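4. Evaluation of the Dendska Bin Kit

4.1 Setup and procedure 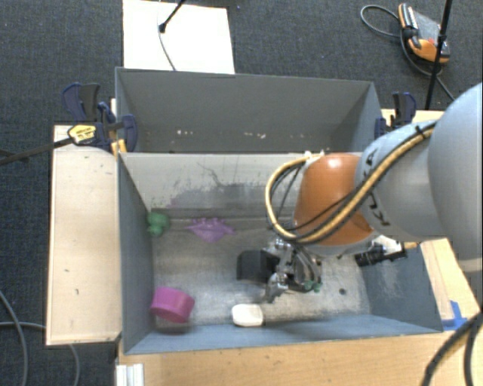

Figure 2. Bin workspace with arm, gripper and loose test objects.

The Dendska kit is sold as an add-on for labs that already own an arm. It consists of a gripper, a mounting plate, a cable set and a software package that proposes grasps from a single overhead depth view. We bought one unit at list price and had no contact with the vendor beyond two support tickets, both described in Section 4.3. Installation was carried out by the second author in the Oakley lab and took one working day, most of it spent on cable routing. The manual assumes a shorter wrist than ours, and the supplied cables had to be re-bundled twice before the last joint could turn through its full range without pulling on the connectors.

All trials used a two-bin layout. The arm picks from one bin and releases over the other, and the roles are swapped when the source bin has been cleared or when six attempts in a row have failed. Bins were clamped to prevent drift under contact. In an earlier pilot at Trulldale the bins were held only by a rubber mat, and the calibration had to be repeated almost every hour.

Objects were drawn from a pool of toys and household items with mixed shape, stiffness and surface finish. Translucent and glossy items were kept in the pool on purpose, as the product sheet makes no exception for them. No object was placed by hand in a favorable pose. At the start of each session the operator tipped the set into the source bin from a tray and did not touch it again until the session ended.

We compared the kit with our own baseline, a parallel-jaw planner used in previous work at Tavuvdale. Each method was given 337 grasp attempts on the same object pool. An attempt was scored as a success if the object was lifted clear of the source bin and released over the target bin. Objects dropped on the divider were scored as failures even when they fell on the correct side.

4.2 Results

The kit succeeded in 290 attempts and the baseline in nearly 200. The difference was largest for soft objects, where the kit's lower closing force left the item in place during approach. It was smallest for cylinders resting against a wall. Both methods tended to choose a grasp across the short axis, which brought one finger into contact with the bin side before closing.

Failures of the kit fell mostly into two groups. In the first, the depth view returned no usable points on translucent objects and the planner aimed at the floor behind them. In the second, the fingertip stopped early on a small flat item and closed above it. Lowering the floor offset in the settings file reduced the second group but increased contact with the bin floor, and we restored the default value for all reported trials.

4.3 Support and maintenance

The first ticket concerned a missing calibration file and was answered the same Friday. The second, on fingertip wear, was still open when this section was written. Replacement fingertips are sold only in full sets, a cost that should be included in any comparison of price per pick.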